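Products Teaching Systems Accessories Downloads Support Contact

Category: Two-arm teaching / Remote demonstration

July 14, 2025 – Daranee Petchrat

Rurkham Two-Arm Demonstration Station

The Rurkham station records manipulation tasks performed by a person through remote control. The operator holds a pair of leader handles, the follower arms reproduce the motion at the work table, and the recorder stores joint positions, gripper opening and camera streams against one clock. The recordings are exported as episodes for policy training or for direct replay.

The station is supplied by Hinham as a complete unit or as a retrofit for arms already on site. Leader handles, recorder and software are identical in both cases. The retrofit omits the follower arms and requires a mounting survey before quotation.

Assembly work is the main use. Parts with raised rims, sockets and round posts need both arms: one steadies the base while the other brings the second part in at an angle and straightens it before contact. Tasks of this type are slow to program by waypoint and are usually quicker to demonstrate.
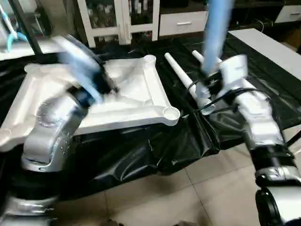 Free-space travel should be performed at normal speed. Operators new to the handles tend to move slowly throughout, and the resulting episodes contain long stretches of little value. The recorder marks each segment as travel, approach or contact according to gripper speed and motor current. Segment limits can be corrected afterward in the review screen.

Motion scaling is set separately for each arm. At full scale the follower matches the leader one to one. Reduced scale is engaged with the thumb switch on the handle and stays engaged until the switch is released. The change is ramped, so the arm does not jump when scaling is switched during a move.

Cameras

The standard package has one head camera and one camera at each wrist. The head view is used for positioning both arms and for locating parts on the table. The wrist views are used for the last part of the approach, when the gripper itself hides the part from the head view. All views are stored at full length, including pauses, unless the operator trims them.

Exposure on the wrist cameras can be fixed or automatic. Fixed exposure is recommended for white or glossy parts. With automatic exposure, a large pale part close to the lens darkens the rest of the view, and the change in brightness is carried into the training data.

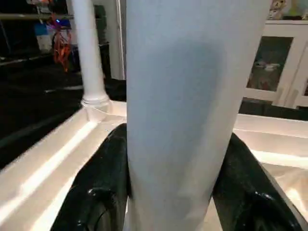
Grip force is limited in software. The default limit suits rigid plastic parts and can be lowered per task. Force at the leader handle is indicated by resistance in the trigger – the operator feels the fingers close on the part but does not feel its weight. Finger covers are a wear item and should be inspected at the start of each shift.

Recording procedure

Set the parts in their start positions. Hold both handles in the home pose until the status line reads READY. Press the left pedal to begin the episode and press it again to end it. The right pedal discards the current episode. Move the parts between episodes if the policy is expected to cope with varied placement; small changes in angle are as useful as changes in position.

An episode can be tagged as complete, partial or failed. Failed episodes are kept by default and excluded from export unless selected.

Specifications

Follower arms: 2
Joints per arm: 7
Internal storage: 800 episodes at default settings
Leader handles: 2, with trigger and thumb switch
Control pedals: left (start/end), right (discard)
Export: per episode or per task folder

Options

Mundale table frame, height adjustable, with cable channel. Sitthichai finger set for round parts, with spare covers. Second recorder for mirrored storage.

The wider Sitthichai set is scheduled for October. It uses the same mounting plate as the present set – existing stations need a new gripper calibration but no mechanical changes. Orders for spare covers should state the serial number of the gripper, found on the inside of the wrist plate.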